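I said yes to running props for the spring musical at the Drelmont Playhouse before I had asked how many props there were. We did a backstage farce last year with a tray and a fake phone, so I figured I knew what I was in for. Then the script came, and the second act alone has a wedding, a bake sale and a train station.

The Drelmont seats 221 if you count the row behind the pillar, and the stage is about as deep as my kitchen. There's no wing space on the left at all. Whoever exits that way has to stand against the wall and breathe quietly until the blackout, usually holding something I need back. At our first run with props, the suitcase got stuck out there through a whole ballad!

So I made a chart. Every prop has a number, a scene and a person, and if you take it on, you bring it off. The cast grumbled for one night and then got used to it.

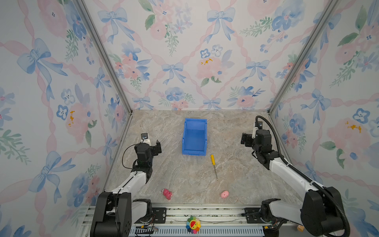 Blue bin, pink roses.

Costumes are coming on loan from the Stomberg Opera Club, and they're gorgeous, but they were made for much taller people. I've been hemming in front of the TV every evening since February. The bridesmaid dresses have so many layers that I lost a pair of scissors in one (found them at the fitting — no injuries).

Our budget for everything you can see on stage is 1000 dollars, and the train bench ate 634 of it before I'd bought a single teacup. I still think it was worth it. It has to hold six people singing, and the old one from Marino Hall creaked on every downbeat.
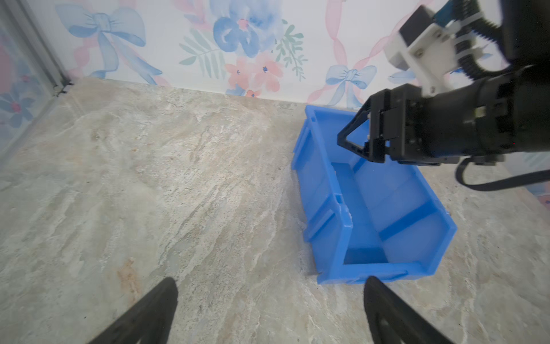

The bin again, with its divider.

Music rehearsals are sounding good now. We've got 28 in the cast, and when they all come in on the station number I get goosebumps, even with my mouth full of pins. The dance break is still a mess, mostly on the turn, where half of them go left and half go right. I love it anyway.

Tech week starts soon and I still need a wedding cake that can survive being dropped every night. I tried foam with spackle frosting and it looked great until somebody sat on it. Next up is a papier-mâché one, which is drying on top of my fridge right now. If you're in the Lomico area and have an old birdcage you don't want, please leave me a comment — scene four needs one and I'm down to drawing it on cardboard.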